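Assunta Parisi on letters, slow mail and bad handwriting

September 13, 2026

Assunta Parisi is on her second coffee when I get to Ferncombe. She has an hour, maybe less. Bus to catch.

She writes letters. Paper ones, with stamps. Last year she sent 138 of them, and she knows that becuase she keeps a list in the back of her address book. "My sister thinks I'm nuts," she says. "She gets the most, too."

It started with her grandmother in Messina, who didn't like the phone. "She'd hang up in the middle. Not angry, just done. But a letter she would read four times and then read it to the neighbors." Parisi was nine. Her first one was mostly about a cat.

Does anybody write back? "Less than half. I don't mind. People feel guilty and then they avoid me at weddings, that part I mind."

Her longest-running pen pal is Yi-an Wang, in Prenberg. They have met 2 times in all those years. The first visit was awkward, Parisi says. "We knew everything about each other and had no idea how to order lunch." The second, in July, went better. They went swimming. They didn't talk much.

I ask about rules. She doesn't like the word but has a few anyway. No apologizing for being late. One page is plenty. Never copy it out clean. "If you cross something out, leave it. I want to see what you almost said."

Pens? She shrugs. No fountain pens, she smears them. Ballpoint for the letter itself, something thicker for the envelope so the rain doesn't get the address.
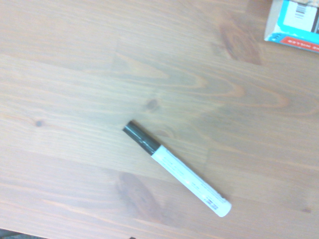
Her handwriting, she admits, is terrible and geting worse. One envelope took 60 days to reach Yi-an. "It went somewhere else first. There was a stamp on it I couldn't read. She kept it, she likes it better than the letter."

Would she ever stop? Long pause. She looks at the clock.

"When my hand quits, I guess. Then they'll all have to put up with me on the phone."

She pays, finds her gloves, goes. Bus was late anyway.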